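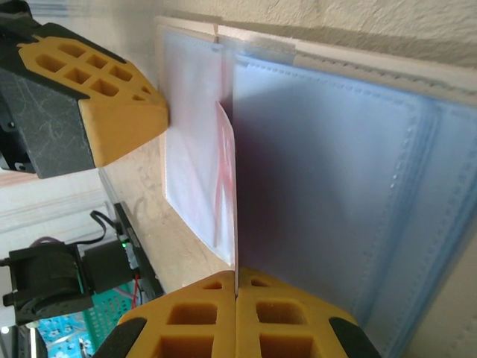 8 min read

Operating Rules for a Two-Arm Page-Turning Cell: Student Project Report

1. Background

The Elano bench has two arms that share one work area. The task in this project is turning the pages of a binder filled with plastic sleeves. One arm takes the edge of a sleeve and lifts it while the other works close by over the stack. When we joined the project in December, the bench had a one-page safety sheet taken over from the Flundberg project and no written rules for the task itself. Operators started sessions in different ways, logged faults under different names, and cleared errors without noting them.

The aim was to write a set of operating rules, use them over a fixed number of trials, and report which ones were followed. Grasp performance is covered only where a rule depends on it.

2. Reference material

We read the general robot safety standards held by the department library and the internal guide written by the Yazdani group. The published standards deal mostly with guarding, stopping and risk assessment. They say little about thin, flexible objects. The Yazdani guide has a section on deformable materials, and four of our rules are adapted from it.

3. Rules

R1. Before power is applied, the operator checks that no cable crosses the path of either arm. Cables that loop above the table edge are clipped or moved back.

R2. Only one arm may hold a given sleeve at any time. The second arm may approach but may not close on a sheet the first arm is holding.

R3. Fingertips are inspected at the start of each session. A pad with a torn or flattened cell wall is replaced and the change is logged.

R4. Closing force is set for the thinnest sleeve in the binder. It is not raised during a session. If a grasp fails three times at the set force, the trial is stopped and recorded as a failure.

R5. Loose items stay outside the marked work area. Items stored at the side of the bench must not extend past the tape.

R6. The binder goes against the rear wall, with its upper rim toward the wall. Its position is checked after every 28 trials.

R7. Hands stay out of the work area while either arm is enabled, including during a pause in the program.

R8. Every stop is logged, whether or not anything was damaged. The entry gives the trial number, the arm and the last command sent.

4. Method

We ran 1000 trials under the rules. A trial was one attempt to lift and turn one sleeve. The controller log was exported after each session and compared with the handwritten sheet. The Lakov logging script, used on an earlier project, was changed to write one line per gripper command.

A rule was scored as broken if either record showed a breach. Where the two records disagreed, the controller log was used, except for R1, R3 and R5, which the controller cannot detect.

5. Results

The second arm entered the approach zone while the first was holding a sheet in 381 trials. R2 permits this. No double grasp was recorded.

R8 was the rule most often broken. Operators tended to leave out short stops that cleared without a reset, and these appeared only in the controller log. R6 was also missed in several sessions, mainly when a session ended partway through a block and the next operator started the count again.

R4 was followed throughout, but it had a cost. Sleeves that clung to the stack were often recorded as failures when a small increase in force might have separated them. We kept the limit. A creased sleeve changes the result of every later trial on that page, and the binder is shared with another group.

6. Discussion

R1 and R5 overlap and could be combined into one pre-start check. R3 needs a clearer limit for wear, as two operators looking at the same pad did not always agree on whether to replace it. A reference pad kept at the bench would help.

R8 should be automated. The controller log already holds the required fields, and the handwritten entry could be reduced to a short cause code.

The rules were tested on one bench with one binder. R2 and R7 should transfer to other two-arm tasks without changes. R4 and R6 are specific to sleeves and would need to be rewritten for paper pages or cloth.

7. Open items

Wear limit for R3: not set.
Cause codes for R8: draft list, not yet tried on the bench.
Block count for R6: to be moved from the paper sheet to the controller.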